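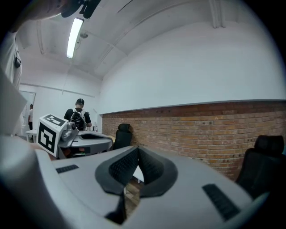
Two grippers at the table, one held sideways behind the other.

How to oil a tired wooden table top

By Dulce Gallegos, 16 December 2020

Our table has put up with homework, hot plates and more spilt tea than I care to think about, and by the time my friend Jianguo Guo came to stay last July it looked thirsty and sad. He offered to help me oil it, we made every mistake going, and I've since done it properly on my own. So this is the method I now use, and I'm very fond of it!

One thing first. This is for bare or previously oiled wood. If yours is varnished, oil will only sit on top and go sticky, and you'd need to take the varnish off before starting (a whole other weekend, I'm afraid). Put a drop of water somewhere it won't show. If it soaks in and leaves a dark spot, you're fine to carry on.

What you'll need

Sandpaper, 100 grit and something finer, such as 240
A sanding block, or a scrap of wood to wrap the paper round
A tin of furniture oil
4 old cotton rags - T-shirts are lovely for this
Washing-up liquid and a bucket
Gloves and a dust mask

Getting the top ready

Wash it with warm water and a tiny squirt of washing-up liquid, wring your cloth out well, and leave the wood overnight. I know you want to get going. I did too, and I sanded it damp, and the paper clogged up in no time.

Next day, put your mask on and sand along the grain, first with the 100 grit and then the finer paper. Go gently over any rings and keep moving, or you'll end up with a dip where the ring used to be (mine is under the fruit bowl). Hoover up the dust and wipe over with a barely damp rag. Let that dry.

Putting the oil on

Stir the tin, pour a little on to a rag and work it in with the grain. Thin coats are what you're after. Leave it for as long as the tin says, then take a clean rag and wipe off every bit that hasn't soaked in, going right into the corners. Two coats did nicely for mine, with a night in between, though very dry wood may drink up a third.

Please be careful with the rags afterwards. Oily cloth can heat up and catch fire by itself if it's left in a heap, so lay each one out flat outdoors until it has gone stiff, and only then put it in the bin.

Keep cups and elbows off for a few days if your household will let you. After that I just wipe mine with a soft cloth and give it one fresh thin coat each July, with the back door open and the radio on.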